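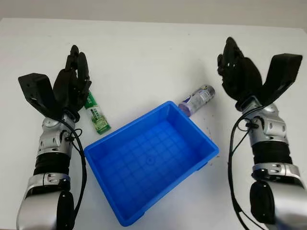
Dastwood's Thin Laptop Makes a Big Battery Promise

Dastwood wants you to believe its next 13-inch laptop will run all day and still have juice left for the movie. I've heard that one before. The company's slides, shown in March, claim a charge from zero to 90 percent over lunch, but they don't say how long lunch is.

The chip comes from Goicoechea, whose last 3 laptop parts ran hot enough to wake the fan during a video call. Dastwood says this one is different. It said so last year, too.

Then there's the screen, a Bornovov panel billed as showing 100 percent of the usual color range. Fine, but at what brightness? The spec sheet skips that line. No price yet, either. I'd keep my old machine until somebody outside the company has used one for a month.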